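4. Account protection

4.1 Turning on login alerts

1. Sign in to Otance and open Settings, then Security.
2. Switch on "Alert me about new logins." It ships switched off, which is an odd choice for a security product.
3. Pick email or text message. Text messages can be hijacked, so pick email unless your mailbox shares a password with something else.
4. Set the lockout to 2 failed tries. The factory value is 17, and we have yet to hear a good argument for it.

Note: Alerts are sent after the login. Treat them as a smoke alarm – they won't put anything out.

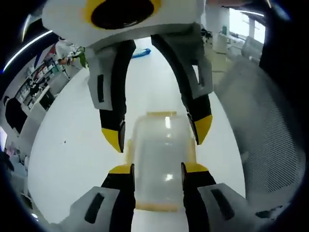
4.2 Replacing reused passwords

1. Open the Reuse tab and run a scan. The scan compares saved passwords only. Anything you keep in your head or on paper is not checked, whatever the green badge suggests.
2. Change your email password first, then anything with a saved card.
3. Use the generator at 40 characters. If a site refuses, go down to the longest it will take.
4. Run the scan again. Old entries can linger until you sign out.

Caution: The "strength score" rewards symbols and ignores whether the password has leaked. Don't rely on it.

4.3 Backup codes

Print the codes. Saving them inside Otance defeats the purpose, even though the app offers to do it. If you see error 1428 – the code list has expired – make a new list and shred the old one.

Section last checked by Haiyan Ye, 2025-02-26.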